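Last updated 3/23/18

I get the same handful of emails every time we open sign-up for the Tamgate Summer Basketball League, so I've put the answers in one place. Have a read before you write to me. If yours isn't covered, the contact bit is at the bottom and I do reply, just not quickly in the evenings when I'm at games.

## Joining

**When does it start and how long does it go on?**

First games are in the opening week of July and we play for eight weeks, with finals in the eighth. Everything happens at Flandham Sports Hall, on both courts. I know some of you liked the old school gym at Brullutlow (I did too, I had my best ever shooting night there) but the floor was getting slippery and the away bench was basically in the corridor.

**How much is it?**

£600 a team for the whole summer. That covers court hire, two referees a game, the scoreboard person and your match balls. You can split it however you like between you, but I need one payment from one person, please! Last year I had a team send me nine separate bank transfers and one of them just said "hoops".

**Can I join on my own?**

Yes, and lots of people do. Put "free agent" on the form and tell me your height, where you like to play and what sort of standard you are. Be fair to yourself. People who write "beginner" and then drop twenty-odd in their first game do not make friends. I pass free agents on to teams who are short, and if there are enough left over I make a team out of them. The free agent team reached the semi-finals two summers ago.

**How many can we have in a squad?**

Up to 12 on the sheet, ten dressed for any one game. I'd go for at least eight, what with holidays. You can add players until the end of week four, and after that your squad is your squad.

**Is it men only?**

No. We have an open division and a women's division, and anyone can play in the open one. You have to be 16 by your first game, and under-18s need the parent form as well.

## Game nights

**How long are the games?**

Four quarters of ten minutes. The clock runs straight through except for time-outs, injuries and the last two minutes of the fourth, when it stops on every whistle. We have to be off court within 60 minutes of tip-off or the next lot start shuffling about on the baseline and looking at me.

**What about overtime?**

Three minutes, one time-out each. If it's still level after that, it's a draw in the regular weeks. In the finals we keep going until somebody wins, and yes, I know about the one that went to four overtimes, I was keeping score and my hand hurt.

**What happens if we're late?**

You need four players to start. If you haven't got four at tip-off time the clock starts anyway and the other side get two points for each minute you're missing. After ten minutes it's a forfeit, 20–0. If you know you're going to be short, ring round – most teams would rather lend you someone than go home without a game.

**Do we need proper kit?**

Matching colours with numbers front and back. They needn't be fancy. Iron-on numbers are fine as long as they stay on (test them in the wash first). The hall has bibs, but they live in a bag and they smell like they live in a bag.

**Can we bring food and drink?**

Water only on court, in something with a lid. Anything else stays upstairs in the viewing area, where there are tables. Please take your cans home with you or put them in the recycling.

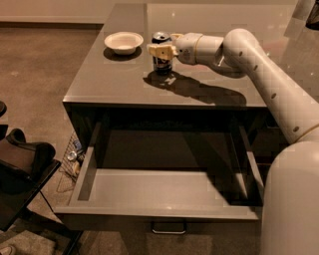 *Bowl and can, drawer open.*

**Can friends and family come and watch?**

Please do, it's free! There's room for 156 upstairs and we've only ever filled it on finals night. Small children are very welcome but they can't be on the court during time-outs, however good their dribbling is.

## Rules and rows

**Which rules do you use?**

Normal international rules, apart from the clock. Five fouls and you're out. Two technicals in a game and you're out of that one and the next one as well.

**How do I complain about a referee?**

Wait a day, then email me. If you're still cross after a day I'll take it seriously. What I won't do is talk about it in the car park straight after the game. Captains can speak to the referee during play, politely, and everyone else should leave it.

**We think a score is wrong on the website. Who fixes it?**

Me. Captains sign the sheet at the end, and the signed sheet is what counts, so do look at it before you put your name on it. I type them up the next day and I do get things wrong, especially the threes.

**How are ties in the table sorted out?**

Head-to-head first, then points difference in the games between the tied teams, then points difference overall. Any one win only counts as 30 towards the overall figure, so there's no reason to keep pressing when you're miles up.

**What do the winners get?**

The Friesen Cup, which you keep for a year and bring back clean, and a discount on next summer's fee. There's a smaller trophy for the women's division and I'm hoping to get that one a proper base before the finals.

## Getting in touch

**How do I reach you?**

Use the contact form on the league page and put your team name in the subject line. If it's a same-day problem, captains have the league phone number on their welcome sheet. Texts are better than calls, as I can't hear a thing in that hall.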